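Teaching the hand to pack a divided box, by remote control

If you've got through the glove calibration page, well done, that's the fiddly part over with! What follows is how Kyriaki Andreadis and I record packing runs on the Honeo setup, and I'd suggest reading it once with your hands in your lap before you put the glove on.

Start with the box. Set it to the left of the hand, open side up, and leave a few compartments empty so there's somewhere to put things. Pick small, light items for your first afternoon (tea bags, sachets, that sort of thing) and save anything slippery for later.

Now bring the hand in slowly. New people nearly always reach as they would with their own arm, which is far too quick, and the fingers arrive before the wrist has settled. Stop short of the item, breathe, close the thumb and first finger, and wait a moment before you lift. Then carry it over the partitions with plenty of height and lower it straight down. Let go gently!

Check the cable at the wrist between runs too. We lost most of a morning once to a plug that had worked itself half out.
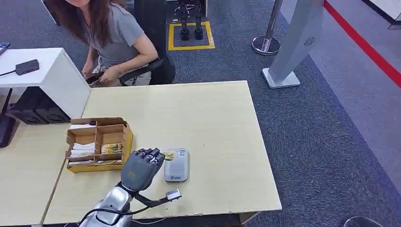

Small item held near the fingertips, with the divided box over to the left.

Save each run as you go, and if you fumble one, mark it as a fumble and carry on. Our first set came to 383 runs, and we kept 62 of the fumbles in a separate folder, which Kyriaki still goes back to when she's training somebody new. Aim for 100 clean ones before you change the item or move the box. Take a break whenever your wrist starts to ache, and redo the short calibration when you sit back down.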